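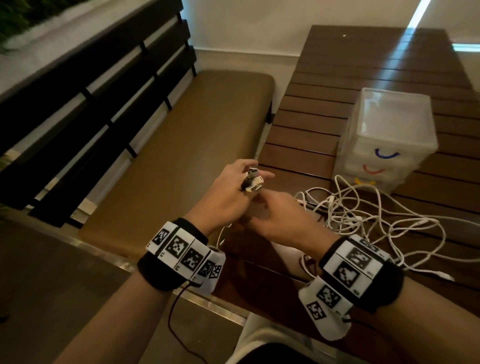 Cable sorting at the slatted table, both wrist bands on, plugs held in the left hand.

May 13, 2023

Cable task, hand demonstrations. Written up the same evening from my pencil notes, so the order may be a bit off. Daryna Tkachuk wore the bands for the first block, I took the second. Annatjie Nel was on the recording machine throughout and kept the reject list.

Task as agreed: pick the USB cables out of the heap, bring the plugs together in one hand, line up the metal ends so they point the same way, straighten the first stretch of cable below the plugs, lay the bundle down on the clear part of the table. The heap stays on the right, by the drawer unit. The clear part is on the left, towards the bench. A demonstration starts with both hands on the table edge and ends with both hands back there. Anything that doesn't end that way is thrown out, even if the bundle is fine, as the cutting script looks for the hands at rest and makes a mess of it otherwise.

Target for the cable task is 200 good demonstrations before we train anything. We are not there. Annatjie has the running tally on the shared sheet and I won't copy it here, it only goes out of date.

Bands

Same marker bands as last month, new straps. The old straps stretched and the tiles turned round the wrist during a session, which spoiled the offset between wrist and palm. The new ones hold better. Daryna had hers one notch too tight to begin with and had marks on her skin when she took them off. Note for whoever goes next: tight enough that the tiles don't rock when you push on them with a finger, no tighter.

Left wrist tracked well. With the palm turned up or sideways there was nearly always at least one marker facing the head camera, and the pose came through without jumps. Right wrist was worse. When the right hand comes in low with the fingers curled, the large panel tips away and the solver has to make do with the module under the wrist. It then flips between two answers for a few frames. On the plot this looks like the hand twitching through a quarter turn and back. Daryna's hand did nothing of the kind, I was standing next to her.

Tried two things. First, raised the right elbow a little so the panel faces up more. This works but it's tiring and looks odd, and I don't want the robot to learn an elbow position that only exists to please the tracker. Second, Annatjie turned on the filter that carries the last good pose forward if the new one is too far off. That removed most of the flips. It also rounds off fast moves, so the quick tug when a cable comes free of the heap is now a slow tug. Left the filter on and saved the raw stream as well. We can redo it later with something better.

The cables from the bands got in the way. They hang down from the wrists and the right one lies close to the heap. Twice I picked up my own band lead along with a plug cable and pulled on my wrist. Both rejected. I would like these led up the forearm and clipped at the elbow. Oksana Lytvynenko says she has clips left over from the Hajdu job and will bring them down.

Light

There's a strip of sun across the far end of the table in the afternoon and it creeps. It did no harm while it stayed up there by the wall. Once it gets to where the hands work, the white tiles wash out and the markers go. We stopped for it towards the end of my block. Zoriana Stelmakh wants to hang a blind. I would say plan the cable sessions for the morning and leave the room as it is, partly because some change of light in the training pictures is useful to us. Not settled.

The slats are all right as a background. I expected trouble from the dark gaps, as thin cable ends can drop into them, but white cable on dark wood is easy to pick out and the segmentation was cleaner than on the grey bench downstairs. The plugs are a different matter. Metal ends reflect, and the model's idea of where a plug ends and a fingertip begins is poor in any light.

What the demonstrations look like

Daryna and I do the task differently, which I only saw when we played the two blocks back side by side. She takes each plug with the right hand, passes it to the left, and pinches it into the bunch straight away. The left hand stays raised the whole time and hardly moves. I tend to pull several cables clear first, leave them on the table, and then gather the plugs in one go. Mine is quicker. Hers is much easier to learn from, I think. The left hand is a holder, the right hand is a fetcher, and each fetch is nearly the same as the last.

When I gather in one go there is a lot of fiddling with both hands at once, fingers over fingers, and the glove-free hand tracking loses the thumb about half the time. I also regrip without thinking. I counted on having a clear moment for each grasp to label and in my block there often isn't one.

Agreed with Daryna and Annatjie that from now on everyone does it her way. My block is kept but tagged separately. If the policy trained on hers alone is too slow we can mix mine in and see.

Lining up the plugs is the hard bit. The bunch is held between thumb and fingers, and the right hand comes across to nudge one plug forward or turn it. People do this by feel. I closed my eyes for one and managed it nearly as well. The robot has no feel to speak of in the Skostier gripper, only motor current, so it will be doing by sight what we do by touch. Asked Daryna to bring the bunch up a bit, towards the camera, and hold it still for a moment before each nudge. That gives a clear view of the plugs. It costs a second or so per nudge and makes the motion slightly stiff.

Retargeting

Ran three of Daryna's demonstrations through the retargeting to the two arms while she was having lunch. No hardware, simulation only.

First one: fine up to the third plug, then the right arm wanted to go through the left one. The V our forearms make when both hands meet in the middle is narrow, and the robot's forearms are thicker than ours. Moved the virtual bases further apart and it went through, with little to spare.

Second one: fine throughout.

Third one: the left gripper opened in the middle of holding. Traced it to the thumb estimate. The thumb was hidden behind the plugs, the tracker guessed it had moved out, and the opening width went over the threshold. Added a rule that the gripper can't open while the hand is above the table and standing still. A crude rule, and it will be wrong for other tasks. Wrote that in the config next to the line so it doesn't get copied across to the cup task by accident.

Five fingers to two jaws is always going to lose something. The pinch carries over well. The curled right hand, where the cable is held by the little finger while the index finger pushes the plug, doesn't carry over at all. Asked both wearers to stop using the little finger. I forgot about this within a few minutes and had to be told off by Annatjie.

Remote control comparison

Zoriana did the same task with the leader arms on the Flivetti rig upstairs so we have something to set against the hand demonstrations. She is the best of us on the leader arms and she found it slow going. Picking single cables out of the heap was fine. Bunching more than two plugs was not: the second one goes in, the first one turns, and without feel she only finds out by leaning over to look. Her data needs no retargeting, all the same, and every motion in it is one the arms can do.

For the file: one of her sessions has 1,069 frames and one of Daryna's for the same number of cables has 630. Both at the same frame rate. That's a smaller gap than I had guessed.

My view at the moment is to use the hand demonstrations for the bulk and the leader arm ones for the last part, lining up. Zoriana thinks the leader arm data will swamp the rest if we weight it carelessly. Probably right. Oksana suggested training the two parts separately and switching over when the bunch is raised. Easy to try, so we'll try it first.

Odds and ends

The hand-eye calibration drifted between blocks when the head mount was taken off and put back. Recalibrate every time it comes off, even for a glass of water.

Wearer's clothes show at the bottom of the picture between the arms. Mask it in preprocessing, same as for the cup task.

Citar export still writes the left and right wrist in the wrong order if the left one is seen second. Swapped by hand today. Annatjie has reported it again, the first report was in December.

Nadja Hubmann asked whether the heap should be re-tangled the same way each time. No. Drop it and leave it, but keep it to the right side of the table and don't let it spread past the drawers.

To do

Clips for the band leads, Oksana.
Second look at the right wrist panel, could it be angled towards the thumb side. Me.
Daryna to write down her way of doing it in a few lines and pin it up by the table.
Compare raw and filtered wrist streams on the tugs, Annatjie.
Blind or morning sessions, to be decided with Zoriana.
Next block: Nadja wears the bands, her first time, so leave half an hour for fitting and a few practice runs that don't get saved.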